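도서관 협력 운영론 7주차 강의 노트
장비 공동 이용과 상호대차: 여러 관이 함께 쓰는 자원의 관리
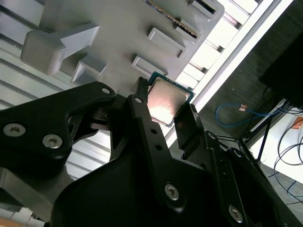 그림 7-1. 그리퍼 두 손가락 사이의 데스크톱용 CPU와 밝은 회색 플라스틱 거치대

이번 주 범위

지난주에는 단행본과 연속간행물의 상호대차를 다루었다. 이번 주는 책이 아닌 자료, 즉 기기와 부품, 공구, 악기, 측정 장비 같은 비도서 자료를 여러 도서관이 함께 보유하고 돌려 쓰는 경우를 본다. 국내에서는 흔히 '사물 대출'이라고 부르고, 영어 문헌에서는 library of things라는 표현이 많이 쓰인다. 용어 자체는 시험 범위가 아니지만 읽기 자료에 두 표현이 섞여 나오므로 같은 대상을 가리킨다는 점만 알아 두면 된다.

읽기 자료는 두 편이다. Marcelle Besnard의 「공동 장서의 경계」 2장과 Illia Marchuk의 사례 보고서 「Arkel 지역 네트워크의 운영 기록」이다. 뒤의 것은 길지만 표가 많아서 읽는 데 오래 걸리지 않는다. 부록은 읽지 않아도 된다.

1. 왜 책과 다르게 다루는가

책은 규격이 비교적 일정하다. 무게와 크기의 범위가 좁고, 파손 여부를 눈으로 판단할 수 있으며, 분실했을 때 같은 판을 다시 사면 대체로 해결된다. 비도서 자료는 이 세 가지가 모두 달라진다.

첫째, 구성품이 나뉜다. 재봉틀 한 대를 빌려주면 본체, 전원선, 노루발, 설명서가 함께 나간다. 목록에는 한 건으로 올라가 있어도 반납 창구에서는 여러 점을 확인해야 한다. Arkel 네트워크에서는 반납 처리 시간이 책의 몇 배로 늘어난 원인을 처음에 직원 숙련도에서 찾았다가, 나중에 구성품 확인표가 없었다는 점을 발견했다.

둘째, 상태 판단이 어렵다. 겉으로 멀쩡한 기기가 작동하지 않을 수 있다. 작동 점검을 누가, 언제, 어느 관에서 하는지 정해 두지 않으면 고장 난 기기가 관과 관 사이를 여러 번 오가게 된다. 보고서 3장의 현미경 사례가 여기에 해당한다.

셋째, 가격과 수명의 차이가 크다. 같은 '전자기기' 항목 안에 계산기와 프로젝터가 같이 들어 있으면 연체료와 변상 기준을 하나로 정할 수 없다.

2. 소유와 보관의 분리

Besnard는 공동 장서를 세 가지 형태로 나눈다.

가. 분산 소유형. 각 관이 자기 예산으로 구입하고 자기 관에 두되, 다른 관 이용자에게도 대출한다. 시작하기 쉽고 협정문도 짧다. 인기 있는 기기가 한 관에 몰리면 그 관의 부담이 커진다.

나. 공동 소유형. 분담금으로 구입하고 소유권도 공동으로 둔다. 회계 처리가 복잡하고 탈퇴하는 관이 생겼을 때 정산 문제가 남는다. 보관 장소는 한 곳으로 정하거나 돌아가며 맡는다.

다. 위탁형. 소유권은 각 관에 남기고 보관과 점검만 한 기관에 맡긴다. Arkel 네트워크는 이 형태에서 출발했다. 위탁을 맡은 Ileck 분관에는 점검용 작업대와 보관장이 따로 있다.

수업에서는 이 구분을 그대로 쓰지만, 실제로는 한 네트워크 안에 두 형태가 섞여 있는 경우가 많다. 과제에서 사례를 분류할 때 어느 하나로 억지로 맞추지 말고, 섞여 있으면 섞여 있다고 쓰고 근거를 붙일 것.

3. 목록 작성

비도서 자료의 목록에서 가장 자주 생기는 문제는 이름이다. 같은 물건을 관마다 다르게 부른다. '빔프로젝터', '프로젝터', '영사기'가 따로 올라가 있으면 이용자는 세 번 검색해야 한다. Arkel 네트워크의 통합 목록에는 첫 통합 당시 2,759건이 올라갔고, 그 가운데 602건이 이름만 다른 중복 항목이었다. 정리 작업은 Vira Dmytriv가 맡았으며, 방법은 보고서 4장에 나온다. 요지는 다음과 같다.

- 대표 명칭을 정하고 나머지는 참조로 돌린다.
- 제조사와 모델명은 표제에 넣지 않고 별도 항목에 적는다.
- 구성품은 주기 사항에 풀어 쓰지 않고 반복 필드로 입력한다.
- 전원 규격과 크기, 무게를 반드시 적는다. 배송 담당자가 가장 많이 보는 항목이다.

네 번째 항목은 도서 목록에 익숙한 사람이 빠뜨리기 쉽다. 책의 크기는 배송에 영향을 거의 주지 않지만 기기는 상자 규격이 달라진다.

중복 여부를 판단하는 기준도 책과 다르다. 모델이 달라도 이용 목적이 같으면 한 대표 명칭 아래 두는 편이 검색에 유리하다. 반면 예약 시스템에서는 모델을 구별해야 하는 경우가 있다. 특정 렌즈가 맞는 카메라를 찾는 이용자가 그 예이다. 목록의 묶음과 예약의 묶음은 따로 설정할 수 있어야 한다.

4. 예약과 배송

보고서에 나오는 예약 프로그램은 Stiltent이다. 기능 설명은 시험에 나오지 않는다. 알아야 할 것은 예약 규칙의 구조이다.

대출 기간과 점검 기간을 따로 잡는다. 이용자 화면에는 대출 기간만 보이고, 점검 기간에는 다음 예약이 잡히지 않는다. 점검 기간을 두지 않으면 반납 당일에 다음 이용자에게 나가야 하므로 작동 확인을 생략하게 된다. Arkel의 점검 기간은 2일이다.

예약 가능 시점은 최대 60일 앞까지로 제한한다. 제한을 두지 않았을 때는 학교와 단체가 여름철 기기를 봄에 모두 예약해 개인 이용자가 6월 이후에 빌릴 수 있는 것이 거의 남지 않았다. 단체 예약 몫을 따로 두는 방법도 있다. 두 방법의 비교는 토론 시간에 다룬다.

배송은 기존 상호대차 차량을 그대로 쓰는 것이 원칙이지만 부피가 큰 물품은 예외로 한다. 예외 목록은 협정문 본문에 넣지 말고 별표로 둔다. 본문에 넣으면 물품이 하나 늘 때마다 협정을 개정해야 한다.

5. 변상과 책임

협정문에서 다툼이 가장 많은 부분이다. 확인할 사항을 순서대로 적는다.

(1) 이용자에게서 변상금을 받는 주체가 대출한 관인가, 소유한 관인가.
(2) 배송 중 파손은 보낸 관, 받는 관, 운송 담당 중 누구의 책임인가.
(3) 정상 사용에 따른 마모와 파손을 어떻게 구별하는가.
(4) 구성품 하나만 분실했을 때 전체 가격을 물리는가, 구성품 가격만 물리는가.
(5) 수리비가 재구입 비용을 넘을 때 제적 결정을 누가 하는가.

(3)은 문구로 완전히 정할 수 없다. 보고서에서는 출고 시와 입고 시에 같은 확인표를 쓰고 양쪽 표를 나란히 보관하는 방식으로 처리했다. 확인표의 항목은 Yaryna Prokopenko가 정리한 양식을 따르며, 양식은 강의실 앞 서류함에 복사본이 있다.

(4)에 대해서는 의견이 갈린다. Besnard는 구성품 가격만 물리는 것이 이용자에게 공정하다고 본다. Marchuk는 단종된 제품의 경우 구성품을 따로 살 수 없으므로 예외 조항이 있어야 한다고 본다. 시험에서는 어느 쪽을 택해도 되지만 상대 입장을 먼저 요약해야 점수를 받는다.

6. 토론 질문

- 분산 소유형 네트워크에서 한 관이 인기 기기의 절반 이상을 가지고 있다. 이 관이 분담금 감면을 요구할 때 어떤 자료를 근거로 제시해야 하는가?
- 점검 기간을 줄이면 회전율은 올라간다. 어떤 종류의 물품이라면 점검 기간을 없애도 되는가?
- Softić 분관은 작은 관이고 직원이 적다. 위탁형에 참여할 때 이 관에 남는 업무를 모두 적어 보라.

7. 과제

협정문 초안 가운데 변상 조항만 작성한다. 분량은 한 쪽. 가상의 네트워크를 설정해도 되고 자신이 근무하거나 이용하는 도서관을 대상으로 해도 된다. 5절의 다섯 사항에 모두 답해야 하며, 답하지 않은 항목이 있으면 감점한다. 제출은 목요일 수업 시작 전까지, 종이로 낸다. 조별 제출은 받지 않는다.

질문은 조교 Juniper Mercado에게 한다. 면담은 수업이 끝난 직후에 가능하다. 다음 주에는 협정 탈퇴와 정산을 다루므로 Besnard 3장을 읽어 올 것.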